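Clidetti Robotics Laboratory, Drirkinstead
Thread, 1 of 12

Our paper on grasping handled objects is now out in the Bronomlow Bulletin of Applied Automation. The lead author is Thodoris Vasilakis. Over the next few posts we set out the method, the main result and the limits we would ask readers to keep in mind.

2/12
The question is a narrow one. When a robot arm picks up a mug, the grasp that is easiest to reach is often a poor one for whatever comes next. A mug held by the wall near the rim can be lifted well enough. Placing it upright on a shelf afterwards is another matter.

3/12
Most planners score a grasp on whether the object leaves the table. We scored each grasp on the whole task: pick up, turn, set down, release. A grasp that lifted the mug but left the wrist with no room to turn was marked as a failure.

4/12
The method adds one step to an ordinary planner. Before the arm moves, the software works backwards from the final placement and discards any grasp from which the wrist could not reach it. We call this step the Chatzigeorgiou filter, after the colleague who first proposed it at a group meeting.

5/12
All training was done in simulation, over 350 mug models of varying height, wall thickness and handle shape. The models are deliberately coarse. Flat facets and square handles keep the contact calculations quick, and we found no benefit from smoother shapes at this stage.

6/12
The mid-air portion of the task, with the mug tilted and the fingertip bearing on the wall close to the rim, is the part on which the scoring depends most heavily.
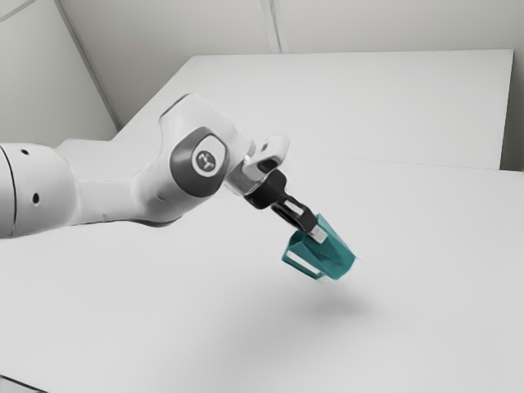 Vol. 6, No. 5

7/12
The comparison used 200 simulated trials for each planner, with identical starting positions. With the filter, the mug was set down upright more often than without it. The gain was largest for tall mugs and for mugs that began the trial lying on their side.

8/12
The filter made little difference to short, wide mugs. Nearly every grasp on those leaves enough room for the wrist, so there was not much to discard. Readers working mainly with bowls or similar shapes should not expect an improvement from this method.

9/12
On limits. The results reported are from simulation only. Friction between fingertip and mug was held constant, no mug contained liquid, and the tabletop was kept clear of other objects. Each of these choices favours the planner, and the discussion section says so in plain terms.

10/12
We also report a variant that did not work. Rewarding the planner for gripping the handle led it to choose awkward arm positions for the sake of the handle alone. The variant was dropped, and its full results are in the appendix for anyone considering the same approach.

11/12
The mug models, the scoring code and the trial logs are available on request from the laboratory's Drirkinstead office. Please include the name of your institution and a short note on intended use. Requests received before the end of March will be answered in the first release.

12/12
Work on a physical arm is the next stage of the program, beginning with the tall mugs. Technical questions on the paper may be posted as replies to this thread, and the authors will respond to them during office hours.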